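Nilmini Siddiqui
February 12, 2018

Thread on the Lornumitz garage, for people who asked why I'm planning a pegboard wall before I own anything to hang on it.

The garage is a single. The back wall is the only one without a door, a window or the water heater. Whatever goes up there has to hold all the garden tools and leave room for the car.

I priced shelving first at Clokasden. Deep shelves eat floor space. Shallow ones won't take a rake. Pegboard was cheaper than either.

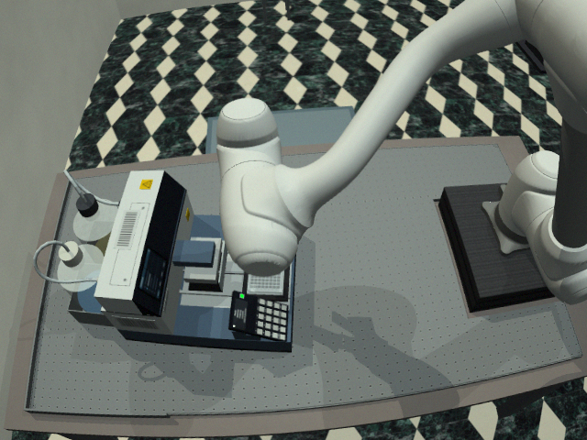 The first thing to sort out is the gap behind the board. Hooks need space to go through and turn up. I'm putting furring strips across the studs, 18 inches apart. If you screw the board flat to drywall, the hooks won't seat.

Second is hole size. There are two common ones in the US, eighth inch and quarter inch. Small hooks wobble in big holes. Big hooks don't go in small holes at all. Buy your hooks after you buy the board.

Farzana Majumder asked about weight. The hooks I picked say up to 60 pounds each. I don't plan to test that. The string trimmer is the heaviest thing going up, and it gets its own bracket into a stud. 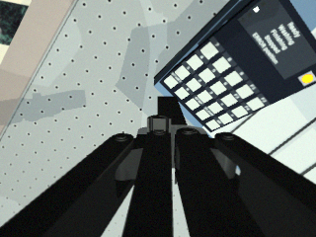
Paint goes on with a foam roller, thin coats. A brush fills the holes and then you're out there with a nail clearing them one at a time. I did that in the last house. It took 3 evenings.

Color: I went back and forth between white and a pale green from Biswas. White shows every handprint. The green is in the cart.

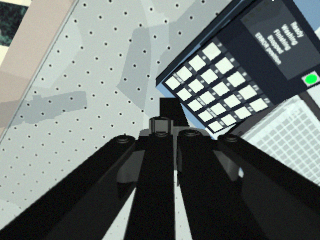

Lighting is the part I'm still stuck on. The one bulb is over the middle of the car, so anyone standing at the back wall blocks it. A grid of dark holes is already busy to look at, and once patches of shadow fall across it, as they do on that pale surface, I'd rather not be hunting for pruning shears in there. I'm looking at a strip light on the ceiling, close to the wall.

The electrician from Trirholm can't come until June. The board goes up before then and I'll use a clamp light.

Will post the cut list when I've measured the wall again. I got two different numbers the first time.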